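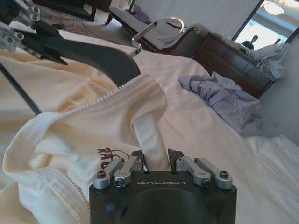
The Quiet Joy of a Well-Folded Hoodie

Kuletwood Home, 6 Dec 2023

I love December laundry. Out come the big soft things, the ones that eat up half a drawer, and the king of them all is the zip-up hoodie. Mine lives in a heap until I get it onto the bed, and then the fun starts!

A bed beats a table every time. You get room for both sleeves, and a plain white sheet shows up any lint before it gets folded in. Cream is the color I'd pick again and again (yes, even with coffee in the house), especially with a maroon print to liven it up.

Start with the zipper. Close it all the way, then run your palm down the teeth so the front lies flat – a plastic zipper left open will make waves in everything you stack on top of it. Give the side seams a gentle tug and smooth the creases out toward the edges.

Sleeves next. Lay them straight across the back, one over the other, and bring the sides in. Fold the hood down over the shoulders, then fold up from the hem in two easy turns. If there's lettering on the chest, try to finish with it facing up. I have 23 sweatshirts on one shelf, a Drusico unit 5 feet wide, and those little glimpses of print are how I find anything.

Printed ones get washed inside out at my place, on cool, and air-dried over the Drirkero rack in the hall. It takes forever in winter, and I don't mind a bit – the whole hallway smells wonderful.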